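Notes for slot 2, internal review, 7/30/21. Slides are numbered in the footer; notes follow the same order.

## Slide 1 - Title

Give the scope first. The talk covers hard water in shared laundries and how we set detergent dose at the Trereron and Flostbridge sites. Softener hardware is out of scope and gets its own session.

## Slide 2 - Why hardness matters

- Calcium and magnesium bind to anionic surfactants. The bound portion does no cleaning.
- Builders in the powder take up part of the hardness. Liquids usually carry less builder.
- Residue shows first on dark fabric, as gray streaks along folds.

Hardness at Flostbridge was 332 mg/L as calcium carbonate at the April sampling. Read the figure out, then say it is the inlet value, taken before any treatment.

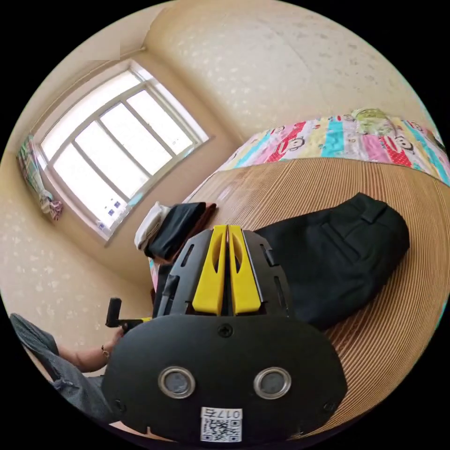
Dose tables on most packs use three bands: soft, medium, hard. The top band is open-ended, so a site at 332 gets the same advice as one far below it. We replaced the bands with a straight line fitted to our own rinse tests. Pause for questions on the fit, then move on. The residuals are in the backup slides.

## Slide 3 - Test method

- Load size held constant, mixed cotton.
- Wash temperature 20 °C for all runs.
- Conductivity logged on the final rinse, with inlet conductivity subtracted.
- Vuvelico powder only. No softener, no bleach.

Expect a question about the cold wash. Answer: it is the default program at both sites, and powder dissolves more slowly there, so it is the harder case. Results should not be carried over to hot programs without a repeat.

## Slide 4 - Results

Meter readings at the start and end of the series were 3000 and 3850 cycles - the machines were not new. Drum scale was not measured. Say so before someone asks.

Overdosing raised final rinse conductivity at both sites. Underdosing gave clean rinses and poor soil removal, so conductivity alone can't set the dose. The swatch scores on the right-hand chart have to be read with it. 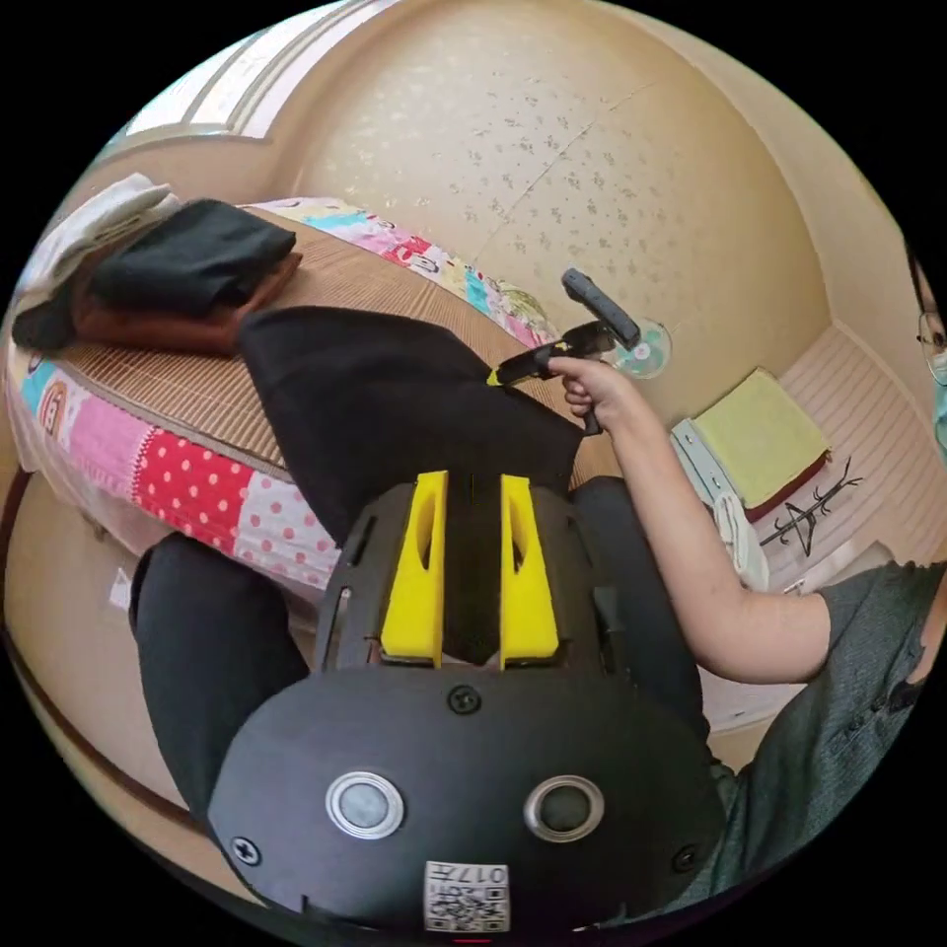
Point to the crossover on the chart. Left of it, soil removal limits the result. Right of it, rinsing does. The working dose sits slightly to the left, which leaves room for users who add a bit extra.

## Slide 5 - Next steps

- Repeat the series at Tautahi, where the supply is soft.
- Add a liquid to the comparison.
- Inspect heating elements for scale at the next service.

If time is short, skip the third item and leave the slide up during questions.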